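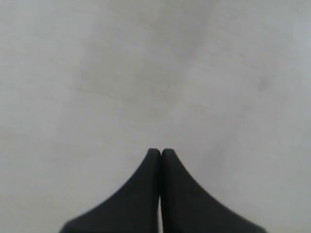
Fig. 6. Two dark fingers, closed, against a pale grey surface.

Home | Manuals | Kastik Reader | Support

Adding annuals to your comic library

1. Open Kastik and choose Import.
2. Select the folder of scanned issues.
3. Set the type to Annual. Specials go under One-shot.
4. Enter the cover year and press Save.

Note: Text stories and pin-ups are filed with the strips.

Caution: Don't rename a folder during import. Kastik will lose your colour settings.

Contact Windel | © Windel | Back to top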